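**25 July 2025 -- dye bench, Grambridge**

Back on the madder today, and glad of it, after all that fuss with the indigo. I weighed out 34 grams of root for the wool skeins and let it steep overnight in the big enamel pot (the one with the chipped lip, which I keep meaning to replace and never do). Brought it up slowly this morning and held it at 67 C for the full hour. Last January I let it run hotter and got that sad brick brown, so I hardly left the stove this time.

The red I'm after is the one in an old plaid blanket, warm but not orange, with enough depth that a yellow or green stripe sits well against it.
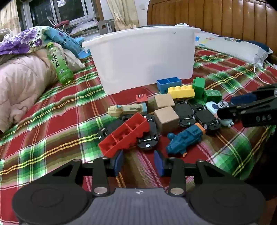 Cheuk-hei Ng thinks the water matters more than the heat, and told me over lunch to try a pinch of chalk in the next pot before I go fiddling with anything else. Our tap water is very soft, so that may well be right -- I'll split the Brevus skeins and do half each way.

Alum was 8 percent, same as before. The Udico yarn took it evenly, apart from one skein I had tied too tightly, and that one has pale bands near the knots. My own fault. Looser ties next time, please, whoever is winding!

Left to do: rinse the second batch, label everything, and order more root. The jar is down to 560 grams, and the big warp will eat most of that.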